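Open Day at the Dimbridge Care Training Center

I have wanted to get inside the Dimbridge center ever since they moved into the old Pemeck building, and in December they opened the doors to anyone who felt like coming. I got there a little before ten with my sister-in-law (she's thinking of retraining) and we stayed until they started stacking the chairs!

You come in through the lobby, where there was coffee and a very good lemon cake, and from there you can wander as you like. Downstairs is all classrooms. Upstairs is the part I'd come for, the practice rooms, where students learn how to set up and look after a room for someone who needs care at home or on a ward. I'm a sucker for anything to do with storage, so I went straight to the drawer units and pretty much stayed there.
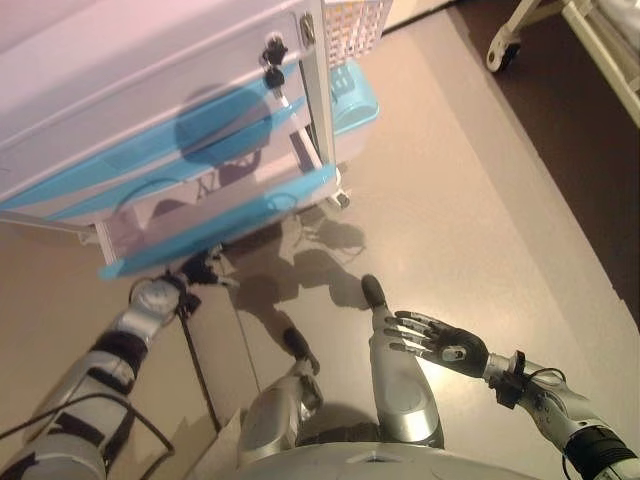
Raelene Sheehan runs the supplies side of the course and she was wonderful company. She told us the center used to keep everything in one long closet at the end of the hall, and students would walk back and forth all morning for a pair of gloves. Now the supplies live in the rooms. She has a whole system for what goes where: the things you reach for all day in the top drawer, spare linens lower down, and liquids always standing up, never on their sides. First-year students get quizzed on it, and she says they grumble for a week and then go home and redo their own bathrooms.

I asked if I could take a copy of her stocking list and she printed me one on the spot. It covers 122 items! Some of it is what you'd expect and some of it I had to look up later.

There's also a drawer exercise she does with new groups. You get 2 minutes to find what's on your card, and you have to leave the drawers the way you found them. My sister-in-law had a go and was much faster than me. I kept opening the wrong one and then forgetting what was on the card, which got a laugh from the couple waiting behind us.
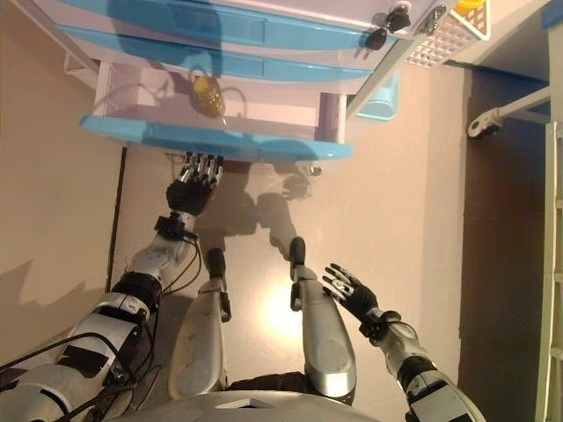

Blue-fronted drawers in the practice room, with a small bottle standing in the open one.

After that we looked in on the laundry talk, which was packed, and then the Gakano room across the hall, named for the family who paid for the new windows. Lovely light in there. The Akanda kitchen was closed for a floor repair, so that will have to wait for next time.

The evening course takes 65 students and there were still places when we left. Parking is behind the building and it fills up early, so come by bus if you can. My sister-in-law took a form home and it's on her fridge.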